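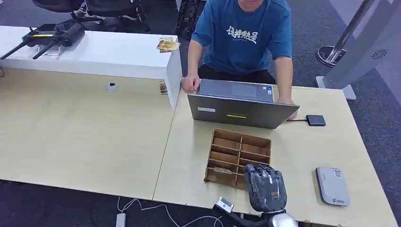
How do you keep two desks pushed together from drifting apart and leaving a gap at the seam?

Join them underneath with flat mending plates or a pair of table connectors, after leveling both tops. Leveling comes first. If one top sits higher than the other, the plates will hold the step in place and you will have to take them off again.

Thread: Two tables, one work surface – joining, cables, small parts
Board: Workspace and Furniture

seamripper_k
Splitting this off from the cable thread. I have two light beige wood-grain tables butted together, a gray laptop on the right one, and a wooden tray with a grid of small compartments in front of it for screws and connectors. The left table stays mostly clear for laying out work. A white cabinet stands behind it and takes whatever needs to be off the desk.

Problem is the seam. Every time someone leans on one side it opens by up to 12 mm and small parts go straight through. The tables are Randale, bought in November, steel legs with screw feet. I'd like to be able to separate them again without wrecking the tops.

torx_and_tea
What is under the tops? If there is a steel frame around the perimeter, two C-clamps through the frame will do it and leave no holes. If it's bare board, you need screws and you need to know the thickness.

seamripper_k
Bare board on the long sides, frame only at the ends. I measured 25 mm.

Ivar Sandberg
At 25 mm you can use 16 mm screws safely. Two plates, each 100 mm in from the ends of the seam. Add a third in the middle if the tables are longer than 1400. Pilot holes, depth stop on the drill, no power driver for the last few turns. Particle board strips easily.

Level in this order:
Feet fully in on both tables.
Raise the lower corner on the worse side of the floor.
Match the second table to the first at the seam, checking with a straightedge in two places.
Fit the plates.
Recheck the outer corners.

dvl_bench
Disagree on plates. Once you screw them together they are one long table on eight feet, and an uneven floor will rack it. I ran mine that way for a year and the plate screws worked loose. Cam-type connectors (the Satidon ones with the lever) allow a little movement and release in seconds. He did say he wants to separate them.

Ivar Sandberg
Eight feet is fine if all eight are adjustable. Lever connectors hold the tops flush only while the levers are tight, and they creep. Plates come off with six or eight screws. I would not call that permanent.

dvl_bench
Taking the same screws in and out of particle board is how you strip it. Threaded inserts, then, if you insist on plates. M5, glued.

torx_and_tea
Inserts are the right answer for repeated removal. For someone who moves the desks every couple of years, plain screws are good enough.

pl_harrow
Separate point: why have the compartment tray out in front of the laptop? You have to reach around the lid for it. I moved mine to the far left of the second table, and the seam stopped mattering because no small parts cross it.

seamripper_k
Tried that. I pick from the tray while reading off the screen, and with the tray on the other table I was twisting for every part. The reach is shorter in front.

pl_harrow
Fair. Put a strip of non-slip mat under it at least. An open tray with thin dividers will jump out of order the first time you knock it. Mine is a MacDonald with 3 rows and I had to re-sort 157 parts after one bump.

torx_and_tea
Seconded on the mat. Also label the cells on the top edge of the divider. Labels on the cell floor disappear as soon as the cell has anything in it.

coilandtie
Coming from the cable thread. Whatever you do at the seam, don't route the laptop cable through it. People see a gap and use it. When the tables shift, the gap closes on the jacket. Run cables off the back edge with one adhesive clip per table, and leave a loop between the clips so the tables can still be pulled apart.

seamripper_k
Ordered a pack of M5 inserts and two plates. Zellico had the plates in stock, the inserts are a few days out. Will level first and see how much of the gap is just the feet.

seamripper_k
Update. One foot on the left table was almost fully unscrewed. After leveling, the gap under load is down to 3 mm with nothing fitted. Plates go on when the inserts arrive.

dvl_bench
At 3 mm I'd leave it alone and put foam tape on one edge.

Ivar Sandberg
Tape compresses. Fit the plates.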